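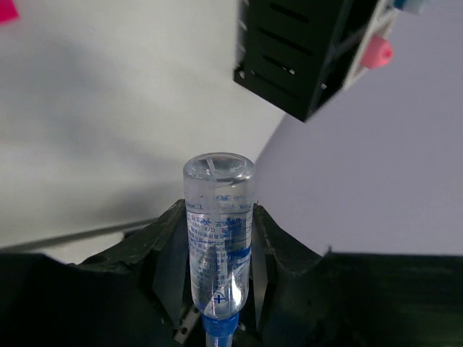 Robots on the prep bench, week 3: a thread

1/ Right, people keep asking so. Yes we have arms on the prep bench now. No, none of us has been sacked. Typing this on my break, so expect typos

2/ For anyone new: I do packing and bench prep at Gorkano, the Gamden site. Small plastic bottles, tubes, caps, bits that go in racks. Pick up, turn, put down. 600 a shift on a decent day, more if Florian's being cheerful about it

3/ Bottles were the job everyone hated. Clear plastic, tiny print, round, slippery. You have to get hold of them square or the thing spins in your fingers. My thumb joint has had opinions about this since February

4/ So the gripper holds the bottle from both sides now, two big dark fingers. Looks clumsy. Chunky things, bit scuffed already. I assumed it'd squash everything. Some days it's gentler than me before tea

5/ Clear bottles are still the worst though. Light bounces off them, and the arm is guessing where the side is. Coloured caps much easier. We've learnt to keep the lamps where they are and NOT lean over with a hi-vis on. Took us ages to work that one out

6/ What's changed for me, since that's the actual question. I used to do the moving. Now I set up, watch, put right what's gone wrong, write it down. Hands are better. Head is more tired. Didn't expect that bit

7/ Watching is hard work!! Eight hours of your own two hands and you can think about dinner. An hour of waiting for something to slip and I'm wrung out. Irena Rutkowska (our rep) got us swapping over every hour, best thing to come out of the whole business

8/ Bench as it looks from above, both arms reaching in

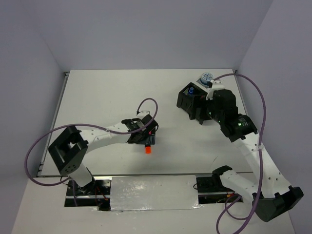
Two arms, one white bench, a lot of purple cable.

9/ Cables first. Melquiades asked me at the weekend if they get caught. He's at the Sultville depot and they're getting theirs after us. Look how they loop round the arms, you want slack there but not too much. Check the ties at start of shift. I do it with my coffee

10/ The black box at the back is the one with the slots. Stuff gets stood up in it. If it's shoved round at an angle you're meant to log where it is before you start, not straighten it up because it's annoying you. I have straightned it up. I have been told off

11/ Pay. Same grade, same rate, and that's the sore point. Szczepańska (they did the install) call us "cell operators" in the paperwork. Management call us packers. If I'm trusted to stop the thing and start it again I'd like the operator money please

12/ Also the agency lot. We had three on nights before, now we don't. Not sacked, just not called back. It doesn't go in anyone's figures but I knew them and it's quieter. Felt wrong to do a thread and leave that out

13/ Training was one afternoon and a folder of 66 pages. Afternoon was good. Folder is a doorstop. Henryk went through it with a highlighter and got it down to a single sheet, which is taped up by the stop button, and that's what we all use

14/ Someone asked do you talk to them. Yes. Left one gets called names. Right one's alright

15/ Would I go back? For the thumb, no. For the chat across the bench, a bit. There used to be four of us elbow to elbow and now it's two and a hum

16/ If yours are on the way: ask who's allowed to stop it, ask about swapping over, ask about the grade BEFORE they go live. We asked after. Bad idea

17/ Break over. Will do replies tonight, Aldana I've seen your one about the gloves, hang on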